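Istik says its "second life" course changes people. The figures are thinner than the brochure

A self-improvement company that promises to help people "fit two lives into one" has opened its third centre, in Nitstead, and says demand for its seven-week course is higher than it can meet.

Istik, which began in Ulloa as a weekend time management class, now charges 600 pounds for a place. For that, customers get one evening session a week, a printed workbook and access to Umov, the company's goal-tracking app. The app asks users to set themselves a "drive score" each morning out of 100 and to explain, in a sentence or two, any day on which it falls.

The opening was announced in a press release that runs to four pages and uses the word "unlock" on every one of them. It says that 2357 people have completed the course and that "the overwhelming majority" report feeling more motivated afterwards. It does not say how many signed up in the first place, which would seem to be the more useful number.

Asked for it, the company said it did not publish enrolment figures because people "leave the programme at the point that is right for them". Someone who gives up after the second session is, on this view, a success of a different sort. They are not counted among the finishers, and they are not asked how motivated they feel.

There is also the matter of when the question is put. Finishers fill in the survey on the last evening, in the room, before the certificates are handed out. Most of us would say something kind in those circumstances. Istik said it had "plans to look at" a follow-up survey but could not give a date, and could not say whether it would be sent to everyone or only to those still using the app.
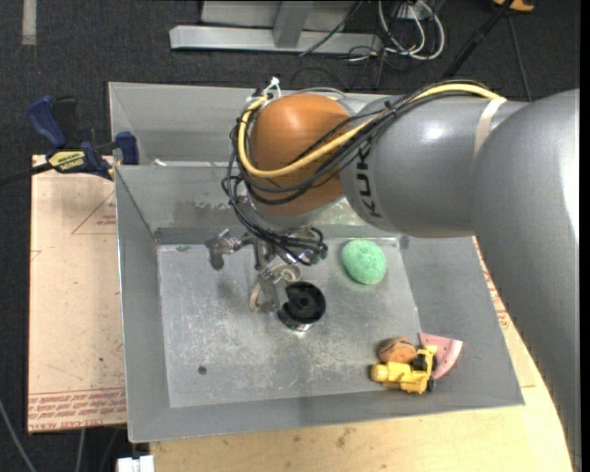 The course itself is a mixture. The first two sessions, going by the workbook, are sensible enough: write down what you do with your evenings, decide which bits you would miss, drop one of the others. Any library will have a shelf of books saying much the same, and some of them say it better. The fourth session is on sleep and amounts to going to bed earlier.

After that it becomes harder to follow. Week five introduces the "inner shareholder", an imagined figure to whom the customer must report on their progress. Week six is given over to writing a letter to the person you would have been without the course, and the workbook suggests a tone of "gentle pity". Week seven is a review, plus a talk on the advanced programme, which is sold separately. The company would not give a price for that until customers had finished the first one.

Refunds are available, though not for long. The terms say that a customer can withdraw and get the full fee back until the start of the second session. From then on there is nothing, and Umov moves to a monthly charge once the course ends unless it is cancelled in the app. The release describes this as "continued support". The cancellation page was under Account, then Journey, then Pause My Growth, when we looked.

Istik disputes any suggestion that it oversells. In a statement it said that its customers were "adults who know what they want", and that ambition was "often mocked by those who have made peace with less". It added that the Nitstead centre was already full until December.

It may well be. Plenty of people feel they ought to be doing more with their time, and an evening a week among others who feel the same is no bad thing — a choir or a pottery class has much the same effect, and you come home with a song or a pot. Whether the course does anything beyond that is a question the company could answer fairly cheaply, by writing to everyone who paid and asking how things stand a year on.

The Nitstead centre is holding a free taster evening next month. Places must be booked through the app.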